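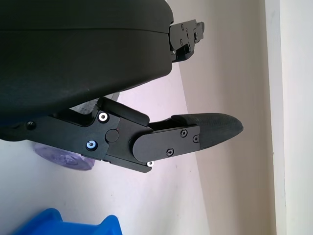 Figure 3. View from the wrist camera, with the rubber fingertip pad pointing to the right.

4.2 Recording sessions

All recordings were made by students on the second-year robotics course at Dukside, as part of their group project. The students worked in pairs. One drove the arms and the other started and stopped the recording, reset the table and wrote down anything that went wrong. Pairs swapped roles after each block. None of the students had driven two arms at once before the course began, and they were given one practice session, which we did not record.

The task was to put two everyday items into a blue tray, one with each arm. The items were a bottle with a purple cap and a small carton printed mostly in green. We chose them from a longer list drawn up by the students, who wanted objects that could be bought again if they were crushed or split. The order in which the items went in was left to the driver. Most drivers began with the carton, and several said afterwards that they wanted the easier item out of the way first.

Images were stored from the wrist and from a head camera looking down at the table. Much of the wrist view is taken up by the hardware itself. In Figure 3 the housing and the finger fill a large part of the picture, and only the top of a blue object shows at the lower left. We considered moving the wrist camera further out, but a longer bracket shook when the arm changed direction and the images were worse. The camera was left where it was, and the parts of the hand that stay in view were not masked.

The head camera gives the layout that the wrist view lacks. At the start of a run the tray was placed lengthwise between the arms, with one item beside each hand. The bottle could be laid down or stood up, and the student resetting the table chose between the two by tossing a coin.
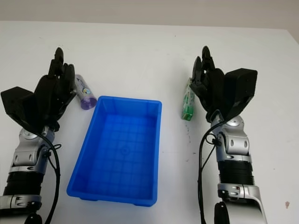 The tray had to be empty before a run could start, and a run ended when both items were inside it or when three minutes had passed. If an item left the table the run was stopped and marked as failed. Failed runs were kept in the set, as the second part of the project was to train a classifier to tell them from successful ones.

In total the students made 1512 recordings. We removed 71 of these after checking, mostly runs in which one camera had stopped sending images before the end. A further 278 were marked as failed by the student keeping the log. Two of the authors looked through the failed runs again and changed the label only where the written note and the images plainly disagreed.

The arms were driven through Kobzar, the control program written by an earlier year of the same course. It sends positions to both arms and writes them to the same log as the images. Its main weakness for our purpose was timing - the two image streams were started one after the other, so they did not line up. Weronika Makowska and Socorro Lozano wrote a short script, Gramis, that matches them by their time stamps and drops any image without a partner. All results in Section 5 use the matched images.

Lighting was left as it was on the day. The table was wiped between sessions but not between runs, and small marks on the white surface can be seen in many of the head camera images. We did not edit these out. A student group led by Teresa Marciniak tested whether the classifier made use of them, and their results are given in Section 5.3.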